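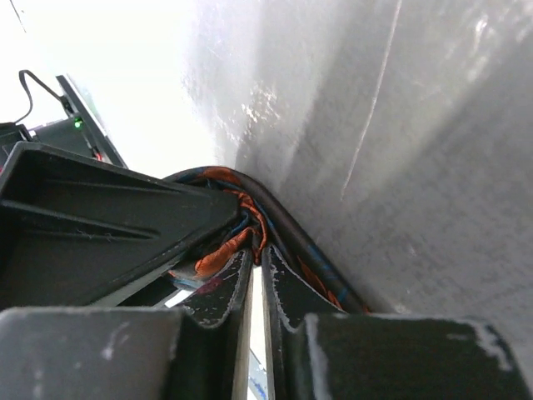 Scuffed fingers and a loop of cable, from the wrist camera.

I've spent most of the winter comparing grippers at our shop in Tostisholm, and I've come out of it with an opinion I'd like to get off my chest: we are all reading the wrong page of the spec sheet. Grip force, stroke, closing speed - fine, I read them too, and I used to make a spreadsheet of them before I'd even opened the box. These days I'd trade the whole spreadsheet for one honest look at the fingertips after a month of work, and one good look at where the cable goes.

We started in December with two candidates, a Nakex and a Schouten, both driven by the same Virno controller so that we weren't comparing software by accident. On paper the Schouten walked all over the Nakex. It was faster, it was stronger, and it had a nicer manual (I'm a sucker for a nice manual). By the time we stopped we had logged 3,349 grasps between the two of them, and 344 of those were failures. I sat down with a big mug of coffee and went through every one.

Guess how many came down to not enough force? 17. That's it! The rest were a mixed bag of bad approach angles, fingers too thick to get under the edge of something flat, and a category I ended up labeling "cable" in capital letters. A cable that tugs on the wrist at the end of a reach will pull you off target just enough to miss a folded cloth, and then you blame the camera, and then you spend an afternoon recalibrating a camera that was fine. Ask me how I know. 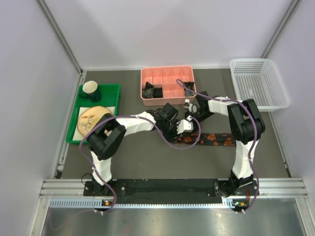

Do you need a stronger gripper to handle cloth?

Most of the time a thinner fingertip and a slower approach will do more for you than extra force, and too much force mostly just bunches the fabric up.

Cloth is the thing I'd tell anybody to test with first. People love to demo on blocks, and I get it, blocks look great. But a block forgives you. A long printed strip lying flat on a dark gray surface doesn't forgive much of anything, and neither does a plate sitting on a piece of paper, where you want the plate and would really like the paper to stay put. We kept a cup and a plate on a green tray, a pink box with little compartments for the dark cloth pieces, and a white basket in the back corner. Cheap stuff, all of it, and I learned more from it than from the certified test kit we paid real money for.

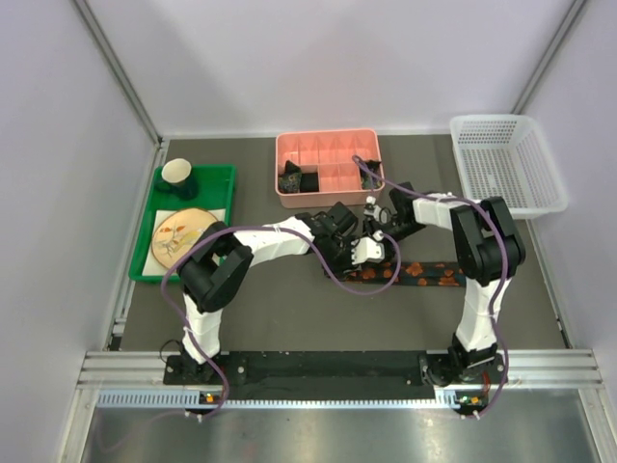 Corin Haldane
Automation technician and columnist
1/21/26

The other thing I'd push on is trying two arms before you decide anything. A gripper that behaves nicely by itself can be a real pain once its twin is reaching in from the other side. The housings are bulky, the wrists want the same patch of air, and now you've got two cables to think about. We rerouted ours four times. The version we settled on has more slack than I'm comfortable looking at, but it stopped pulling, so I've learned to look away.

So which one did I pick? The Nakex, the slower one. It has skinnier fingers, the cable leaves the body at a friendlier angle, and when I wear the tips out I can swap them with one little hex key. I know folks who'd make the other call, especially if they're lifting heavy parts all day, and I wouldn't argue with them. I'd only ask them to run a dish towel through it before they sign the purchase order.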